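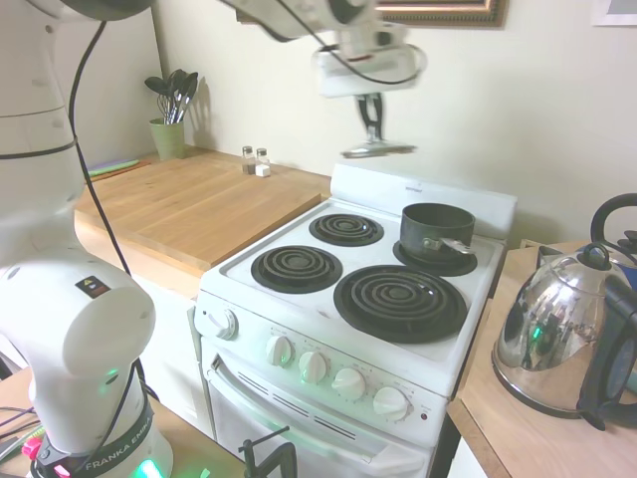
Shiyu Lei preguntó en la primera revisión por qué el planificador necesitaba 300 milisegundos para decidir que no iba a hacer nada. La pregunta consta en el acta y ha terminado por ordenar este informe.

3. Planificación de trayectorias

Partimos de Sorkden, la biblioteca que dejó el grupo del curso anterior, con una documentación de dos párrafos, uno de ellos de agradecimientos. Replanificaba desde cero en cada ciclo, aunque la cocina siguiera donde estaba (y las cocinas suelen seguir). Ahora la escena de colisión se guarda en caché y solo se recalcula si la percepción avisa de un cambio. El tiempo de ciclo bajó casi 4 veces.

El Franka acepta consignas suaves y protesta ante las demás. Separamos el control en dos hilos, uno para la consigna y otro para el registro, que antes competían por el mismo cerrojo con gran deportividad.

Queda pendiente el asa del cazo: el estimador de pose la confunde a veces con su simétrica y propone agarres por el lado donde no hay asa. Lo veremos en diciembre.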